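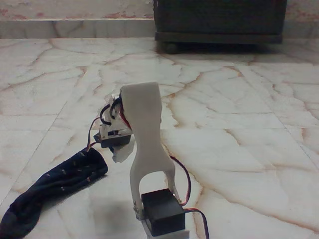
*Fig. 4. Polished marble floor.*

## 4. Sealing the floor with the Cleketti kit

Sealer sellers, Flandden included, like the word "stainproof". Don't believe it. A sealer buys you time to wipe up a spill. It will do nothing against lemon juice or vinegar, which eat the polish itself.

### 4.1 Test first

1. Drip a teaspoon of water on the stone in a corner and leave it for ten minutes.
2. Wipe it off. If the stone has gone darker, carry on to 4.2.
3. If it hasn't, stop and keep the bottle shut. Many polished floors take in so little that sealer just sits on top and goes streaky.

### 4.2 Apply

1. Wash with the Leone cleaner, rinse twice and leave overnight.
2. Shake the bottle. Pour 200 ml into the tray.
3. Work in strips towards the door, using the flat pad.
4. After five minutes, buff off everything you can see. The label says "up to 20". We have yet to meet a floor that was better for it.
5. Keep off until morning.

**Note:** The label also promises 107 square metres a bottle. Treat that as a best case and buy for less.

**Note:** A second coat is seldom worth the money. Repeat the water test before you pay for one.

**Caution:** Open the windows and put out any flame. Do not mix with Judetti wax remover.

### 4.3 If it goes streaky

Wet the pad with fresh sealer, rub the streaks for a minute and buff dry straight away. If they stay, see section 6.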